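Sivar Haulage Fuel Log - README

Hello, and thanks for stopping by! Sivar is a small collection of fuel receipts from truck drivers, typed up by hand and put into one plain table so that anybody who runs a few trucks can see what diesel cost on the routes they know. It began as my own spreadsheet and grew a good deal from there.

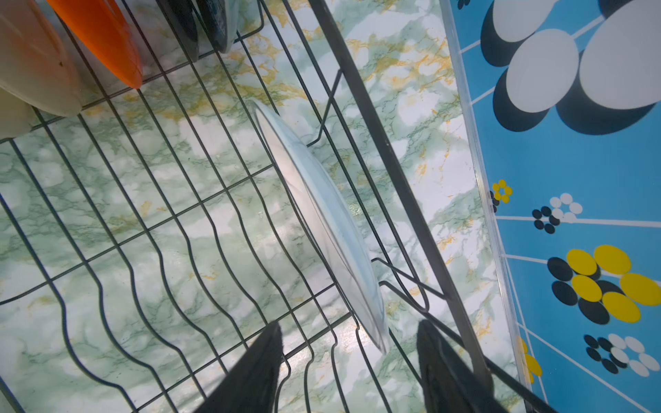
Each row is one fill-up. You get the station code, the route, the price per gallon before and after any fleet discount, and the gallons bought. There are 300 receipts in the February release, from 17 stations, and two of those stations (Drarkano and Ngui) changed their discount rules partway through the month, so please read the notes column before you compare them with the others.

Prices are in dollars and keep all the decimals printed on the receipt. I used to round them - a bad idea, and I'm still finding places where it crept in.
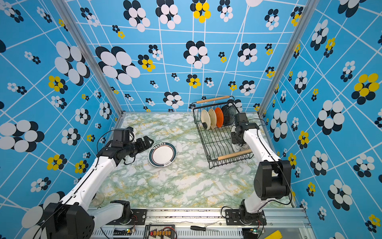
Retno Lau wrote to ask for the fuel surcharge to be kept apart from the freight rate, as the two get muddled on nearly every invoice, and the surcharge column now stands on its own.

Missing values are left blank. Toll costs are in a separate file called Justa, which covers 30 routes and is matched to this one by route code.

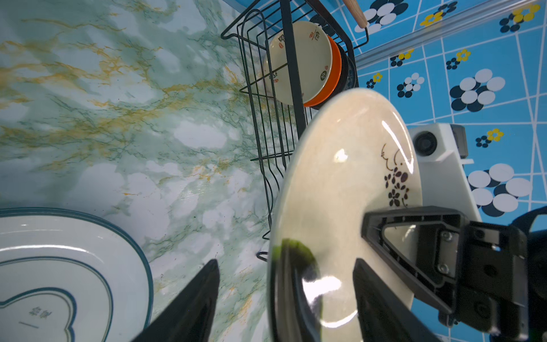
Plate with dark brown flowers, held at the rack

Corrections are very welcome, even tiny ones. Send the row number and what the receipt says, and I'll get to it on Thursday evening with the rest of the mail.

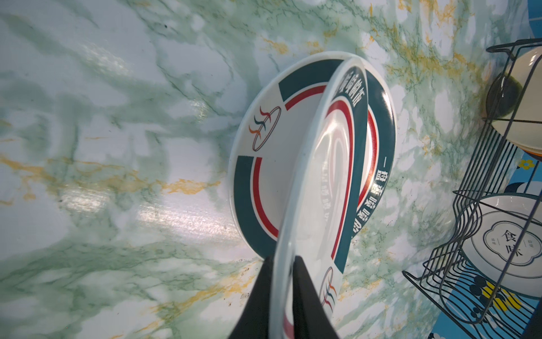

Two white plates with matching designs

Known gaps: night fill-ups are thin, and card fees are only recorded for the larger fleets.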